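Home | Syllabus | Handouts | Reading List | Contact
We use cookies to remember your settings. Accept | Manage

Interiors II, Handout 6: Large florals in small enclosed spaces
Jarosław Adamczyk

Read this before the studio session and bring one objection to it. Our subject is big-bloom wallpaper carried over three walls of a confined area, with small things set out in front of it.

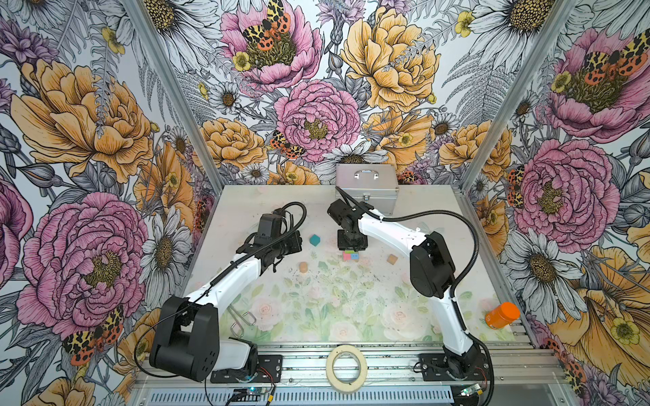
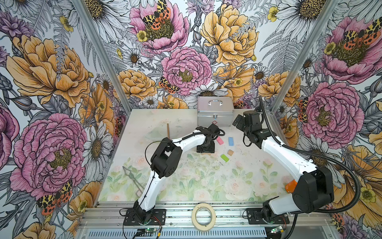 Pink, golden and white blooms among grey ferns, in both views.

The usual claim is that an oversized print makes a small space feel larger. I have read this in the Juron catalog and again in Grastik's, and neither offers any evidence beyond the fact that both sell oversized prints. Be careful with it. A peony that big has to be seen from a distance, and a small enclosure doesn't give you one.

The second claim is that grey foliage "calms" the brighter flowers. Maybe. Cover the golden blooms with your hand and see how much work the grey was doing. I suspect less than the catalogs say.

Then there is color in the foreground. Plain toy-like blocks in pink or green share their hues with half the wallpapers on the market, and students like to call this coordination. Ask whether anyone chose it. A tan wooden block makes the more useful test: does it hold its own against a busy wall, or does your eye slide past it?

Xie's essay (reader, p. 27) defends pattern on every surface, floor included. Her Zokthorpe case study covers one hallway, and she draws very large conclusions from it.

For next time: 200 words on whether you would paper all 3 walls or stop at the back one. "It looks busy" will not be accepted as an argument. Say what competes with what.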